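5 de diciembre de 2025

¡Qué día! Son las tantas y sigo sin sueño, así que escribo. Hoy en el club hemos llegado a la demostración 204 de doblar ropa, y el objetivo de Špela para antes de las vacaciones son 700. Cuando lo dijo en clase me pareció una barbaridad, pero ahora empiezo a creerme que llegamos.

Me ha tocado otra vez con Lejla Karagiannis y me alegro muchísimo, porque tiene una paciencia que yo no tengo. Ella quiere empezar siempre por las mangas y yo por el bajo. Hemos discutido un buen rato (de buen rollo) y al final hemos quedado en hacer tandas de cada forma, apuntando cuál es cuál en el cuaderno. Špela dice que esa variedad le viene bien al modelo, siempre que dentro de una misma demostración no cambiemos de idea a medias. Eso me cuesta horrores. Veo una arruga y quiero volver atrás a alisarla.

Lo más difícil sigue siendo el punto. Las camisetas ya casi las doblo sin pensar, pero un jersey gordo tiene vida propia: agarras una capa y se vienen dos, o sueltas la manga y se abre otra vez. Y con la pinza no notas nada en los dedos, todo lo tienes que hacer con los ojos.

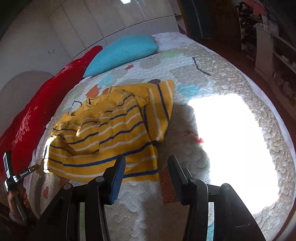
He aprendido una cosa que me ha encantado, y es a acercarme más despacio de lo que me pide el cuerpo. Entro con la pinza abierta, casi rozando la tela, cierro, espero un instante y levanto. Parece una tontería, pero mis últimas tandas han salido mucho más limpias. Lejla me las ha revisado en el portátil y solo ha tirado 2, las dos por tirones bruscos. ¡La semana pasada me tiró casi la mitad!

Del nombre del proyecto seguimos sin acuerdo. Ahora gana Skilereo, que propuse yo medio en broma, y Zitham va segundo. A mí me da igual cuál salga – bueno, mentira, quiero que gane el mío.

El entrenamiento de verdad empieza en enero y la muestra es en abril. Me muero de ganas de ver el brazo doblando algo él solo, aunque le quede hecho un churro. Špela Zupan nos ha avisado de que los primeros intentos suelen dar pena y que no nos desanimemos.

Para mañana: cargar las baterías, pasar a limpio las notas de las mangas, pedirle a mamá la rebeca gris y preguntarle a Lejla si guardó la última tanda, que yo cerré el portátil sin mirar.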